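Startseite Produkte Anleitungen Ersatzteile Händler Kontakt

4 Pflege und Auffrischung der geölten Oberfläche

Dieser Abschnitt gilt für werkseitig geölte Dielen der Reihe Bramska. Für lackierte Böden gilt Abschnitt 5. Stand: 15.11.25

4.1 Vorbereitung

1. Möbel, Teppiche und Kleinteile aus dem Raum entfernen. Auch unter Heizkörpern und in Türnischen nachsehen.
2. Boden mit weicher Bürstdüse absaugen. Rotierende Bürsten abschalten.
3. Haftenden Schmutz mit einem nebelfeuchten Tuch und Omolham Holzseife lösen. Dosierung siehe Flaschenetikett.
4. Boden mindestens 10 Stunden trocknen lassen. Fenster kippen, Heizung nicht höher stellen.

Hinweis: Farbunterschiede zwischen einzelnen Dielen gehören zur Sortierung Villa und sind kein Reklamationsgrund. Durch das Öl treten sie zunächst etwas stärker hervor.

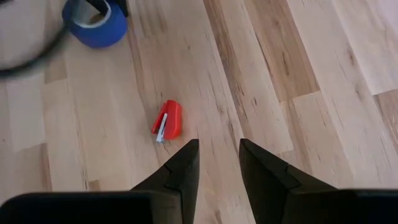 4.2 Probefläche anlegen

5. Eine unauffällige Stelle wählen, zum Beispiel hinter einer Tür.
6. Pflegeöl dünn auftragen und bis zum nächsten Tag warten.
7. Farbton und Glanz bei Tageslicht beurteilen. Erst danach die ganze Fläche bearbeiten.

Wird die Probefläche fleckig, liegen meist Reste von Wachs oder Haushaltsreiniger auf dem Holz. In diesem Fall Schritt 3 wiederholen und eine zweite Probe an anderer Stelle anlegen.

4.3 Öl auftragen

8. Dose gründlich aufrühren, nicht schütteln.
9. Etwa 200 ml Öl in eine flache Schale geben. Kleine Mengen lassen sich besser verteilen.
10. Mit einem fusselfreien Tuch in Faserrichtung einreiben. An der Wand gegenüber der Tür beginnen und immer ganze Dielenlängen bearbeiten, damit keine Ansätze entstehen.
11. Überschüssiges Öl nach 20 Minuten mit einem trockenen Tuch abnehmen. Es darf kein Film stehen bleiben.
12. Fläche mit weißem Pad polieren, bis sie gleichmäßig matt erscheint.

ACHTUNG: Ölgetränkte Tücher und Pads können sich selbst entzünden. Nach Gebrauch in Wasser legen oder in einem dicht schließenden Metallbehälter aufbewahren. Nicht zusammengeknüllt liegen lassen.

4.4 Wartezeiten

Der Boden ist nach einem Tag vorsichtig in Socken begehbar. Möbel frühestens nach 6 Tagen zurückstellen und dabei heben, nicht schieben. Teppiche und feuchtes Wischen erst nach zwei Wochen.

Passende Filzgleiter sind unter der Bestellnummer 324 bei Stedness erhältlich. Filzgleiter jedes Jahr im Juni prüfen und abgenutzte Stücke ersetzen.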